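Les actrices qui chantent elles-mêmes leurs chansons de film restent rares, et le public ne leur en sait pas toujours gré. On parle de la robe, du partenaire, des recettes. La voix vient après.

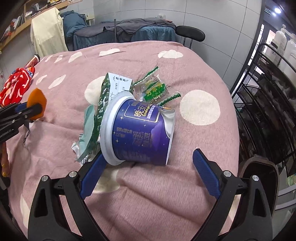
Siham Kanaan
Chroniqueuse cinéma et musique

Prenons la bande originale de « Lustura », sortie en novembre chez Resonis. Sur les 8 titres, l'actrice principale en interprète cinq. Le livret la cite une seule fois, en petits caractères, après le studio de mixage.
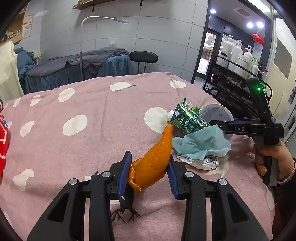

Je trouve cela injuste. Doubler une comédienne par une chanteuse de métier donne un résultat plus propre, je l'admets. Mais dans la ballade de la gare, on entend le souffle du personnage, et la scène y gagne beaucoup. 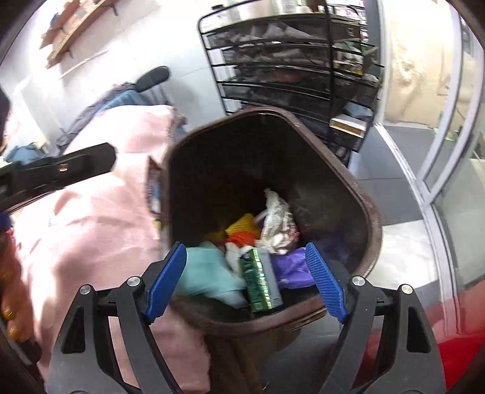
Les producteurs répondent que le nom d'une chanteuse connue fait vendre. C'est possible. Qu'ils créditent au moins correctement celle qui a chanté, sur la pochette et au générique. Pour « Mathew », annoncé par la même maison, il est encore temps de le faire.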